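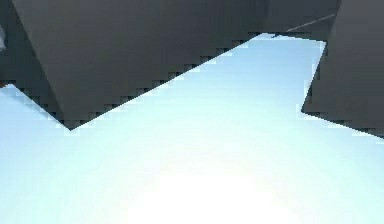
Feb 5, 2018

Bevthorpe Field Survey: report on the autumn season and arrangements for June

The Society is pleased to report that the second season of excavation at Bevthorpe closed on schedule, and that the trenches have been backfilled for the winter in accordance with the agreement with the landowner. A full interim report is in preparation and will be sent to subscribing members with the next issue.

Members will recall that the first season established the line of the boundary ditch on the western side of the field. The purpose of the second was to test whether the ditch continued beneath the modern track, and to examine the raised ground to the north, where the earlier geophysical survey had shown a group of strong responses. Six trenches were opened. Four of these lay across the projected line of the ditch and two on the raised ground.

The ditch was found in three of the four western trenches. Its lower fill was a stiff grey clay containing very little pottery, while the upper fill was darker and produced a useful group of Roman greyware, some of it in large unabraded pieces. The fourth trench had been disturbed by a field drain and gave no clear result. It is proposed to open a short extension to the south of it this year, subject to consent.

On the raised ground the principal discovery was a length of wall footing in unmortared limestone, surviving to two courses. A floor of beaten chalk lay against its inner face and had been patched at least once. No dating evidence was recovered from beneath the floor. Samples of charcoal from a small hearth cut into its surface have been submitted for radiocarbon dating, and the results are expected before the summer. Until they are received the Society would ask members not to refer to the building as a villa, a description which has appeared in the local press and for which there is at present no support.

The finds have been washed and marked and are now held at the Hudec Rooms in Fadton, where sorting continues. The animal bone will be examined first, followed by the ceramic building material. A quantity of iron objects, chiefly nails, requires X-radiography before any cleaning can be attempted. The site archive, including the context sheets and section drawings, has been copied and may be consulted at the Rooms by appointment.

The Society wishes to record its gratitude to the Nuvesora Fund, whose grant met the cost of machine hire and of the environmental sampling. The Fund has agreed in principle to support a third season, on condition that a programme of publication is agreed in advance.

The third season will open in June. There will be places for 15 members at any one time, and applicants are asked to commit themselves to at least six consecutive days. Previous experience is not required, although those new to excavation must attend the induction on the first morning. The fee is £45, payable on acceptance, and covers insurance and the loan of tools. Members should bring their own kneeling mat, a four-inch pointing trowel if they have one, and stout footwear. There is no shelter on the site other than the tool store.

Application forms may be obtained from the Society's office in Fadton. Parking at Bevthorpe is limited to the hard standing beside the gate, and the track must be kept clear for farm vehicles at all times.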